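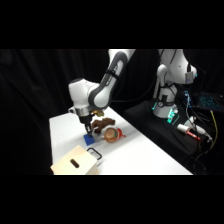

A blue block, a brown plush toy and a pale wooden box with a slot in the front.

Toy Storage Advice, and How Much of It Survives a Family Room

By the Romcombe Home Desk
9 October 2024
273 shares | 8 comments

Romcombe uses cookies to remember your preferences. By continuing to read you accept our cookie policy.

Every toy-tidying article I have read in the past year was written by someone with a great deal of shelf. There is a wall of matching cubbies, a basket in each cubby and a tag on each basket, and the toys inside look as if they arrived that morning. My family room has one low table, one closet that sticks, and toys of every shape that has ever been sold. So I went through the standard tips with that room in mind. I kept a few. Most of them I would not bother with, and a couple made things worse.

Sort by type

This is the tip you will see first on any list, and it sounds sensible until you try it with a handful of actual toys. Blocks go with blocks, fine. Plush goes with plush, fine. Then you pick up a round thing that might be pretend food, or might be a ball, or might be the head of something, and you are standing there making a decision that no child is going to repeat the same way tomorrow.

What I do now is sort by what happens when the toy is thrown into a container. Hard things go in one, soft things go in the other. A four-year-old can tell a block from a stuffed animal by feel. Anything that is both (the plush with the plastic shoes, for instance) goes with the soft ones and I have stopped thinking about it.

The exception is any set that is useless with a piece missing. Puzzles and shape sorters get their own container, high up, and come down one at a time. A lone cube from a set of building blocks is still a block. A lone piece from a puzzle is trash with a future, and you'll keep it for years.

Label everything

I bought the Nouri label pack, 400 stickers with little drawings on them, and used perhaps a sheet. The drawings are charming. The drawing for "animals" is an elephant, and I was told firmly that the box was for elephants.

If the kids can't read yet, tape one of the real things to the outside of the box. A spare block stuck on with packing tape does the job and costs nothing. For plush I don't label at all, you can see it sticking out of the top. Labels are for closed boxes on high shelves that only adults open, and for those a marker on masking tape is plenty.

Use clear bins

Yes and no. Clear bins are good for the adult who is hunting for one thing. For a child they are a menu, and the whole menu gets dumped on the floor. We had clear bins for one winter and I picked up more toys that winter than in any other season of my life.

Plain boxes you can't see through cut down on the dumping. If you have both kinds already, put the clear ones up top and the solid ones down low. I wouldn't buy new bins of any kind over this.

Wooden boxes with a handle slot

These photograph well, and they can be sturdy, so people assume they are a step up from plastic. Some are. Before you buy, put your hand through the slot and feel all the way around the inner edge. I have handled expensive ones that were smooth on the face and rough as a rasp on the inside, where fingers go. If yours is rough, fine sandpaper wrapped around a marker will fix it in a few minutes. Wipe off the dust before the toys go back in.

Also check whether small things fall out of the slot. It sounds silly, but fill the box and tip it the way a child carrying it would. If little pieces escape, either put larger toys in that box or cover the slot from the inside with a square of felt. Some boxes have a slot that is part of the toy and meant for posting things through, and on those you obviously leave it open and check what has been posted. Car keys, in our house.

A pale finish shows marker. I know there are people who swear by toothpaste for getting marker off painted wood. It took some of the marker off mine along with some of the finish, and left a dull patch that was more noticeable than the scribble. Try a damp cloth with a drop of dish soap, then stop. If it's still there, turn the box around.

Freeze the stuffed animals

The claim is that a night in the freezer cleans plush toys. It doesn't clean anything. Cold doesn't lift dirt or dried juice, and you end up with a cold dirty bear. People do it for dust mites, and there may be something to that if you leave them in long enough, but the mites and whatever they left behind are still in the toy until you wash it or shake it out well.

Read the tag first. If it's washable, pillowcase, knot in the top, cold gentle cycle, mild detergent and not much of it. Skip fabric softener, which leaves fuzzy toys feeling greasy. Let it dry in moving air and squeeze the middle before you give it back, since the outside dries long before the stuffing does. Turn it over now and then. A hair dryer on cool will bring the fuzz back up if you have the patience.

If it has a battery pack, a music box or glued-on eyes, don't put it in the machine. Wipe it with a cloth wrung out hard in soapy water, then a second cloth with plain water.

And brush it before you wash it. A soft hairbrush takes out crumbs that otherwise turn into paste. This one I was sure would be nonsense and I do it every time now.

Baking soda on plush

It helps a bit with smell. Shake some in a bag with the toy, leave it, then vacuum it out with the brush attachment. It does nothing for stains. On dark brown or black toys it leaves pale dust in the pile that takes longer to remove than the smell would have taken to air out on its own. I'd hang the toy by an open window first.

Vinegar for blocks

Vinegar is suggested for everything, which ought to make anyone suspicious. For ordinary grime on solid plastic blocks, warm water and dish soap work as well and don't make the kitchen smell like pickles. Use an old toothbrush on the corners. Rinse. Spread them on a towel so they aren't touching.

Painted wood blocks don't get soaked, in vinegar or anything else. Damp cloth, dry cloth, done. If you aren't sure whether a block is wood or plastic under the color, treat it as wood.

The dishwasher tip comes up too. Top rack, mesh bag, no heated dry, solid plastic only. It has worked for me. I wouldn't do it with anything hollow that can fill with water through a pinhole, because that water sits in there and goes black. Bath toys are the usual offenders. Squeeze one hard over the sink if you want to be put off your lunch.

Keep a play table clear

Everyone agrees that a clear table invites play. I can't say I've noticed. What invites play in our house is a few unrelated things left out together, a block, something soft and something to put them in. The child makes up the rest. I leave that much out at night and put the remainder away, and mornings are quieter for it.

If the table is white, put up with it or cover it. Melamine sponges get scuffs off, and they do it by being slightly abrasive, so a matte top will turn shiny in the spots you rub most. Once a week with a soapy cloth is kinder. A leftover piece of oilcloth from Zutar, cut to size and clipped at the edges, saved ours, though I'll admit it's ugly.

Rotate the toys

The idea is to put half away and swap every few weeks. I rolled my eyes at it for a long time. It works, with less ceremony than the articles ask for. You don't need a calendar or a spreadsheet. I keep 2 boxes in the closet, and when the room starts to feel like a yard sale I swap one of them. In March I forgot all about them and no harm was done.

Don't put away the favorite. You know which one it is. And write on the lid what's in there, otherwise you'll open both while being shouted at.

One in, one out

I've never made this stick. Birthdays break it at once. If you want to thin things out, do it when the toys are already on the table for cleaning, and start with what's broken. A toy that has lost its other half goes in a bag, the bag goes in the closet, and if the other half doesn't show up by the next swap, out it goes.

Thrift shops differ on plush. The Kirnov shop near me won't take any stuffed toys, washed or not, and will take blocks only if they're bagged by set. Phone before you load the car. Animal shelters sometimes want plush for bedding but generally not the kind with hard eyes or bead filling.

The ten-second toy (and other songs)

Cleanup songs, timers, sticker charts. They work for a week. After that what seems to matter is how far the box is from where the toys end up. If they play at the table, the box lives at the table, on the floor by a leg, no lid. Lids are the enemy of toys being put away. I took the lids off everything at child height and put them under my bed, and that single move did more than the chart ever did.

Sign up for the Romcombe household letter. Enter your email below. Unsubscribe whenever you like.

8 comments | Log in to reply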